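Section 4. Showing the Arm a Tabletop Task

Now for the fun part! By this point your Astelis arm is bolted down, powered and talking to the Gravport software, and you're ready to show it something. You'll be moving the arm yourself, either by hand or with the remote handset, and the software will record what you do. Each recording is called a pass.

We'll use picking up a small box as the practice task. It's easy to set up, and it teaches you nearly everything you need for harder jobs later on.

Before you start

Clear the table of anything the task doesn't need, then put out the box and two or three other small things. A bit of company on the table is good -- the arm has to learn which object you care about. Leave open space on at least one side so you have somewhere to set the box down.

CAUTION: Keep your free hand out of the space between the fingers and the table. The fingers close with more force than you'd guess from looking at them.

4.1 Guiding by hand

1. Press and hold the Free button on the wrist until the light turns green. The arm goes slack but holds its own weight.
2. Take hold of the wrist with one hand and the forearm with the other. Never steer by the fingers.
3. Bring the arm back to its home pose and tap Record.
4. Move toward the box at an easy, steady pace. Stop just above it, with one finger on each side.
5. Lower straight down, then squeeze the Grip paddle.
6. Lift, carry the box to the open space, set it down and release.
7. Go back to home and tap Record again to end the pass.

Note: A short pause above the box helps a lot. The software looks for that moment and lines up your passes on it.

4.2 Guiding by handset

The handset feels odd for the first few tries and then, quite suddenly, it's a pleasure. Use it when the hand method would put your arms in the camera's view.

1. Set the speed dial to 2. You can go as high as 6, but please don't start there.
2. Squeeze the side trigger to link the handset to the arm. Let go at any time and the arm stops where it is.
3. Tap Record and do the same task as in 4.1.
4. If you run out of reach, let go of the trigger, move your hand back to a comfortable spot, and squeeze again. The recording carries on through the break.

CAUTION: If the arm shakes or lags behind your hand, let go of the trigger and restart the link before recording anything more.

4.3 How many passes?

Four clean passes are enough for a first test run. For a task you want to rely on, keep going, and turn or shift the box a little each time. Our own box-picking set at the Nitetia workshop has 268 passes in it, and you can load it from the Samples menu if you want something to compare yours with.

Throw away any pass where you bumped the table or dropped the box. Slow passes are fine to keep, and so are passes where you missed the first grab and corrected, as long as the correction is smooth. Those are great teaching material!

4.4 If the grab keeps missing

Play back your passes at half speed and watch the approach. Most misses come from closing the fingers while the wrist is still moving. Record a few new passes with a longer pause, then train again.

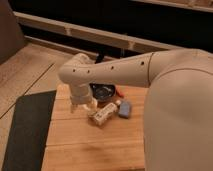

Branwen Gethin: I'd add one thing to 4.4. My misses stopped when I quit coming in at a different slant on every pass. I picked one approach angle, recorded a handful that way, and only then started turning the box. Also, the speed dial on mine had slipped back to 6 after an update, so check it before you link the handset.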